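August 16, 2023

Kavier gripper, unit 2 — finger tape, bushings, jaw zero

Picked up from where Ó Dubhghaill left off in April. Log says "retaped, good for now". Pads have had a lot of closes since then. Drops on thin stuff creeping up all last week, 29 in Monday's batch of 136 pick attempts, nearly all pens and the skinny screwdriver. Boxes and cups fine.

Checked the boring things first.

Battery ok. Trigger cable ok, reseated the plug anyway. Lens wiped, dry cloth only. Left arm had a little play at the pivot, quarter turn on the screw and it went away. Do not go tighter than that, it starts to bind near full open and then the trigger wont come back on its own.

Right arm no play. Left it alone.

Jaw zero was off. Closed on the feeler gauge it read 2 mm wide of what it should. Reset in the Uvell tool, closed and opened ten times, came back to the same number each time. Full open now reads 64 mm which matches the caliper. Wrote the new offset on the card in the lid. Old offset crossed out, please dont erase it, I want to see which way it drifts.

Brass inserts — one on unit 1 was spinning in its hole. Melted it back in with the iron, low heat, pushed straight down with the flat tip. Let it sit a good while before putting a screw in. If it spins again the post needs reprinting, no point doing it a third time. Reprint file is in the Plandach folder, the one marked rev C, NOT the one marked final.

Back to unit 2 fingers. Holes in the blocks are clean, screws go in by hand most of the way. Printed parts themselves I'd keep. Its the tape that's the problem. Left one is torn along the inner face, edges curling up and flaps hanging, right one is all wrinkled folds and has a scrap dangling off the corner. A pen goes in between two surfaces like that and there's no saying which way it will roll. 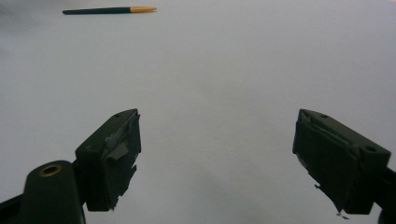
Plan for the retape, so whoever is on it does both sides the same:

Strip everything, old glue too. Alcohol and a plastic scraper, no knife, the knife is how we got the gouge on unit 1.
Knock down any ragged print on the lower edges with the fine file.
One layer only, inner face, wrap over the edge and stop on the back where nothing touches it.
Press from the middle out. If it wrinkles pull it off and cut a new peice.
Same roll for left and right. Gray on one and dark on the other grips differently, I'm fairly sure thats part of the drift.

Redo jaw zero after, tape thickness counts.

Then rerun the thin objects, pen first, same 136 as Monday so we can compare. Anything under 10 drops and it goes back on the shelf as usable. Over that, I'd rather try the rubber pads Uvell sent than tape it again — they need longer screws, have not ordered them yet.

Also low on alcohol wipes.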